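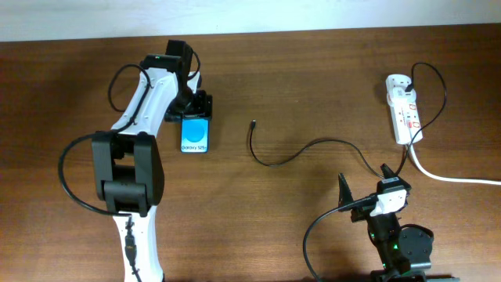
*Galaxy S25+, hochkant über dem Tisch.*

# Handyumzug ohne Nervenzusammenbruch

Ein neues Telefon einzurichten dauert laut Verpackung ein paar Minuten. Bei mir war es ein Nachmittag im Februar und der darauffolgende Abend, und da rechne ich das Telefonat mit der Bank noch nicht mit. Die Anleitung unten ist die Reihenfolge, in der ich es beim nächsten Mal machen werde. Sie passt auf die meisten Android-Geräte; die Menüpunkte heißen bei jedem Hersteller ein wenig anders, vermutlich aus Prinzip.

## 1. Ausmisten, solange das alte Gerät noch lebt

Auf meinem alten Telefon waren 106 Apps installiert. Benutzt habe ich davon den Wecker, die Karten, drei Messenger und eine Taschenlampe, die es im System ohnehin schon gab. Geh die Liste in den Einstellungen nach »zuletzt verwendet« sortiert durch und lösche von unten nach oben. Parkhaus-Apps aus Urlaubsstädten dürfen weg.

Bei den Fotos lohnt sich dasselbe. Ich hatte 3779 Stück, darunter eine beachtliche Sammlung von Heizungszählern und Klingelschildern. Wer die Zählerstände noch braucht, schreibt sie ab.

## 2. Sichern, und zwar zweimal

1. Die eingebaute Sicherung anstoßen (Einstellungen, Konten und Sicherung) und warten, bis wirklich ein aktuelles Datum dasteht.
2. Fotos und Dokumente zusätzlich per Kabel auf den Rechner kopieren.
3. Kontakte als VCF-Datei exportieren. Meine war 1781 Einträge lang, fünf davon hießen »Klempner«.
4. Auf dem Rechner drei beliebige Dateien öffnen und nachsehen, ob etwas drin ist.

Meine Fotos lagen außerdem bei Tadinum, einem Onlinespeicher, den ich einmal wegen der Gratismonate abonniert und dann vergessen hatte. Falls du so etwas auch besitzt: Passwort jetzt suchen. Auf dem neuen Gerät wirst du danach gefragt, und die Bestätigungsmail landet in einem Postfach, das du mit siebzehn angelegt hast.

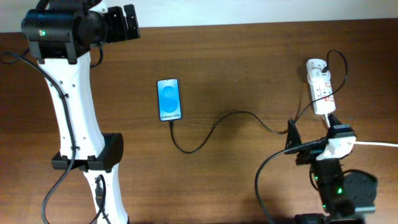 ## 3. Die Zwei-Faktor-Falle

Der Teil, an dem die meisten hängen bleiben. Viele Authentifizierungs-Apps wandern bei der normalen Übertragung nicht mit. Das Symbol erscheint brav auf dem neuen Startbildschirm, die App öffnet sich, und sie ist leer.

Also vorher in der App nach »Konten exportieren« oder »Übertragen« suchen und den QR-Code mit dem neuen Telefon scannen. Wo das nicht geht, loggst du dich am Rechner bei jedem Dienst einzeln ein und richtest den zweiten Faktor neu ein. Wiederherstellungscodes ausdrucken. Auf Papier, ja.

Marijke Baert, von der ich die Hälfte dieser Tipps habe, bewahrt ihre im Kochbuch bei den Schmorgerichten auf. Ich habe meine so gut versteckt, dass sie inzwischen als verschollen gelten.

## 4. Übertragen

- Beide Geräte ans Ladekabel, mindestens halb voll.
- Kabelverbindung nehmen, wenn ein passendes Kabel da ist. WLAN geht auch, nur eben mit Abendessen dazwischen.
- Beim alten Telefon die Bildschirmsperre kennen. Also die PIN, der Fingerabdruck reicht an dieser Stelle nicht immer.
- Häkchen bei »Anrufliste« kritisch prüfen.

Dann in Ruhe lassen. Die Restzeitanzeige sprang bei mir von elf Minuten auf zwei Stunden und zurück auf vier Minuten – sie ist als Stimmungsbild zu lesen.

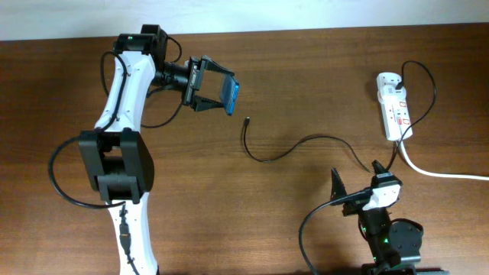

## 5. Messenger und Bank

Messenger brauchen meist eine eigene Sicherung. Bei Fello etwa steckt sie unter Profil, Erweitert, Verlauf, und man muss sich ein Kennwort ausdenken, das ausschließlich für diesen einen Zweck existiert. Aufschreiben!

Die Bank-App kommt zuletzt. Meine, von Skeltbridge, verlangte einen Aktivierungsbrief, und der kam per Post. Lass das alte Telefon so lange angemeldet, sonst überweist du eine Woche lang gar nichts. Frau Herrera von der Hotline war freundlich und konnte mir den Brief leider auch nicht vorlesen.
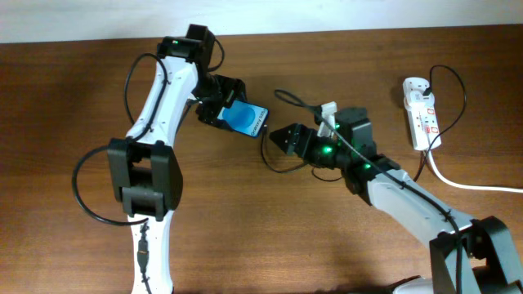
## 6. Das alte Gerät verabschieden

Zwei Wochen in der Schublade liegen lassen, eingeschaltet und geladen. In dieser Zeit fällt dir ein, was fehlt. Bei mir waren es die Sprachmemos und die Notiz mit der Schuhgröße meiner Schwiegermutter.

Erst danach:

1. SIM- und Speicherkarte herausnehmen. eSIM nicht vergessen, die muss beim Anbieter umgezogen werden.
2. Alle Konten abmelden, bevor du zurücksetzt. Andernfalls verlangt das Gerät vom nächsten Besitzer dein Passwort.
3. Auf Werkseinstellungen zurücksetzen.
4. Verkaufen, verschenken oder zum Wertstoffhof bringen.

Die SIM-Nadel liegt übrigens in der Schachtel des neuen Telefons, unter dem Pappeinleger. Eine Büroklammer geht auch.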